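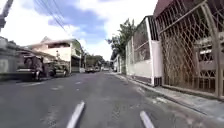
Speaker notes -- Walking your own street
4 min read

Hello everyone, and thank you to Kerstin Söderlund for having me in Bestwood again! Start with the question: who walked here tonight? Wait for hands. Then: who could tell me which side of the road had the better pavement?

My subject is the short walk, the one to the shop or the bus, and how much there is to enjoy in it. I did the same 15 minutes every morning in June and I was still finding new things in the last week (the smell from the bakery changes with the wind -- I had lived there for years and missed it completely!).

Tell the Girorville story. Jade Holroyd drew her street from memory, then went out with the drawing and a red pencil. She'd left out a whole side road. Pause here, people laugh.

Next, walls and gates. I love these. Ask what their own gate sounds like when it shuts. Valter Fjeld recorded 27 of them in Bråten and could pick out his neighbours with his eyes closed. Play two clips, no more, the third is very loud.

Then the exercise. Pairs, 200 steps from the door, one talks and the other only listens, swap on the way back. Coats on! Ilir has the torches.

When they're back in, take answers from the quiet side of the room first. If time is short, drop the part on street names and go straight to the maps Alvar Wallin brought.

Finish by handing out the pencils and blank cards.

39 shares
15 comments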